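Mititz Bin-Picking Cell Rulebook and Marking Kit

Item 503 | Paper goods and cell supplies | In stock

Every robot cell has rules. Usually they live in the head of whoever has been there longest, plus one laminated sheet taped up behind a cabinet door. The Mititz kit moves them onto the cell itself, in type large enough to read while holding a coffee (see rule 9, concerning coffee).

Written by Domnica Surdu, who has commissioned more than 26 picking cells and remains on speaking terms with the owners of most of them. Edited by Liam Nic Giolla, who took out the swearing.

Who it's for

Labs, schools and small shops running an arm over one or more bins of mixed objects. If your cell has a full-time safety engineer, you already own a thicker book than ours. Ours fits in a coat pocket and gets opened.

It does not replace your risk assessment, your robot maker's manual or the law where you live. We print this on the cover, the back cover and the inside flap. People still email.

What's in the box

Rulebook, spiral bound, wipe-clean pages
2 wall cards with the daily start-up check
Floor marking tape, one roll
Cable tags, write-on, one sheet
Bin labels, one sheet
Incident log, ruled, with a space for "what we told ourselves at the time"

Sample rules from the book

Rule 2. Fix the bins down. A bin that slides a finger's width will turn a good grasp into a bad one, and you will spend the afternoon blaming the camera calibration. Clamps are fine. Check them at the start of each shift, by hand, with the arm stopped and the cell locked out under your site procedure. Looking at a clamp does not tighten it.

Rule 3. Give hoses and cables enough slack for the whole reach, then take away whatever can snag. Move the arm to its worst pose at reduced speed and watch the loop. If it touches a bin wall, reroute it. Tape is a temporary fix and gets a tag with a date on it.

Rule 4. Know the floor of your bin. The tool should have a hard lower limit set in software, entered by one person and checked by another. Bin floors collect scuffs over the years, and each team will swear the last team did it.

Rule 5. Mix your objects on purpose. Something rigid, something hollow, something with bristles, something that refuses to have a sensible top. A hairbrush and a plastic cup will teach you more about your grasp planner than a tray of identical cubes ever will. Write down what goes in the bin, and count it back out.

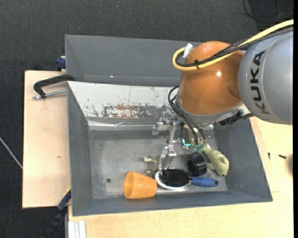 Rule 6. Clear the table of small hardware before you enable motion. Screws get a lidded pot. When the job is finished and there are screws left over, the job isn't finished.

Rule 7. No hands in the bin while the drives are on. This includes "just nudging it." It especially includes "just nudging it." The log has a column for nudges and we suggest someone reads it monthly.

Rule 8. One person holds the pendant and that person is in charge, whatever it says on anybody's business card.

The rest run to the back page, with a section on guest visits that Domnica calls the shortest and Liam calls the angriest.

Versions

Jestomeck edition: for single-arm cells. This is the one most people want.
Vurnier edition: for two arms sharing a workspace. Adds a chapter on who yields to whom, and a second pad of incident logs, which should tell you something.
Matei refill: tags, tape and labels only. The rulebook doesn't wear out, though one customer's came back to us with a clean gripper mark through the chapter on gripper clearance.

Care and use

Wipe pages with a damp cloth. Solvent will take the ink off the cable tags, and with it your only record of which hose is which. Put the tape down on a swept floor. It will stick to carpet for 3 days and then begin a new life on someone's shoe, so if your cell stands on carpet, ask us for the rigid corner markers instead.

Questions we get

Can we change the rules?
Yes. There are blank pages at the back. Date your additions and have a second person sign them.

Do you offer a digital copy?
We do, free with the printed one. Please print the wall cards anyway. A PDF in a shared folder has yet to stop a robot.

Is there a training course?
Domnica runs a one-day session at your site. Book through the contact form and tell us how many arms you have, how many bins, and whether anyone has ever propped the gate open with a chair. She will ask about the chair.

Page last revised 22/08/2024. The July printing had rules 7 and 8 in the wrong order. If you have that one, write to us and we'll send a replacement page.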